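Bench Arms at Gaviris

Overview

The bench arms at Gaviris are a pair of white robotic arms that share a table with the cat litter job. Gaviris is a small boarding cattery and pet supply shop, and I've worked the back room there long enough to have an opinion on most of what's in it. I'm writing this up for our local trades wiki, which has pages on bakeries and print shops but had nothing at all on places like ours (a bit rude, I reckon!).

Background

Before the arms, trays were filled and scooped by hand, first thing and again before close. It's dusty work and hard on the wrists, and whoever was newest got stuck with it. We did 2,063 trays by hand in the last year of the old roster, going by the shop diary. The owners had already tried a tipping hopper from Clarnar, which jammed whenever the litter was a coarse one, and it now lives in the shed under a tarp.

The work at the bench

The two arms are mounted along the near side of the table, one towards each end, and they're meant to divide the job between them: bag on one side, tray on the other. The scoop is an ordinary slotted metal one, same as you'd have in your laundry at home. Paper bags are the fiddly part. They crumple, they fold over on themselves, and a person sorts that out without thinking, whereas an arm has to go looking for a corner.

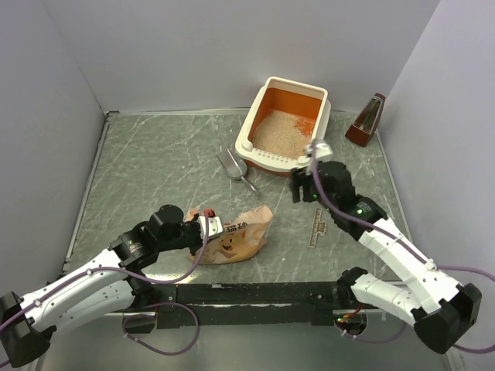 What changed for staff

The hours didn't shrink, they moved. I used to spend my mornings with a scoop and now I spend them checking levels, swapping trays and clearing up when a heap of litter ends up all on one side. There's more standing about and watching than I expected, and I'll admit I found that tiring in a different way. My wrists are much happier though!

Pay was the sore point. Two of us asked for a higher rate for minding the arms, and after a fair bit of back and forth we got it. The weekend casuals didn't, and they're still cranky about it, fairly enough.

Training is done on the job and follows a set of notes we call the Gallagher sheets, after the old name of the building. They cover stopping the arms, keeping sleeves and hair clear, and what to write in the log. In August we put 356 trays through the bench, and the ones that needed a human to step in got a tick in the margin.

See also

Clarnar hopper; Numel tray washer; Cattery work (hand methods)

Page last edited August 31, 2025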